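Filed under: Short Fiction / Machines & Work

ACCEPTANCE

Obed Korletey reviewed simulation packages for a living, which meant that he read licence terms before he looked at anything else. The terms for Fovik ran to 178 clauses. He read them on the train to Grerndale and marked clause 100, which excluded liability for any kitchen that existed.

Fovik was sold by Favorau as a rehearsal service. A customer described a job, and Favorau returned a rendered room with an arm in it and a set of trial runs. The arm practised until the customer was satisfied or the subscription lapsed. The price was 2,140 per seat per year, support extra.

His client was a firm called Zakaria, which fitted out serviced flats and wanted the dishes put away without anyone being paid to do it. Zakaria had asked for a written opinion. They had underlined the word written.

He set up in a meeting room on the second floor and opened the session. The kitchen loaded in good time. He noted the start-up behaviour, the control menu and the absence of a manual. Then he paused the run and saved two views for the appendix.
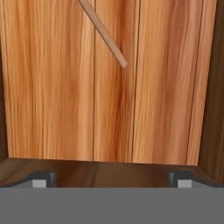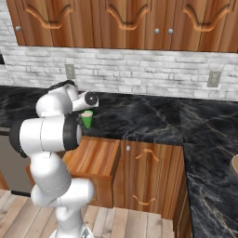

Fovik kitchen session: the gripper's own view, open and empty, then the arm at the counter with the green cup.

He typed: Wood grain is rendered to a higher standard than the task requires. He considered this, and left it in.

The session log listed 1,316 earlier attempts made under the same settings. Each had a line of its own with a result code. The codes were not explained, so he wrote to support, and support answered within the hour. Code 4 meant the cup had been placed. Code 7 meant the cup had been dropped. Code 9 meant that the arm had stopped with no fault recorded.

Most of the recent lines were code 9.

He asked what caused it. The second reply took longer and was signed by a different person. It said that code 9 was within tolerance – the arm was permitted to stop if its estimate of success fell below a set value. The customer could lower the value. Few did, the message said, as the drops went up.

Korletey had once worked under a manager who ran on the same principle, and the department had been well regarded.

He resumed the run. The counter on the screen went up by one, and the log added a line: code 9. He ran it again with the value lowered. Code 7. He put the value back where it had been and ate his sandwich.

By four o'clock he had a draft. Section one covered installation. Section two covered picture quality, which he rated as good. Section three dealt with the codes and recommended that Zakaria ask for a trial period to the end of November, with the stopping value fixed in the contract and a named person at Favorau to answer for it.

Section four was headed Suitability. He wrote that the product would put a cup away on some occasions and decline on others, and that a buyer should decide beforehand which of these was being paid for. He deleted the second half of the sentence, read what was left, and restored it.

Then he saved the file, logged the arm out, and carried his own mug down the corridor to the sink.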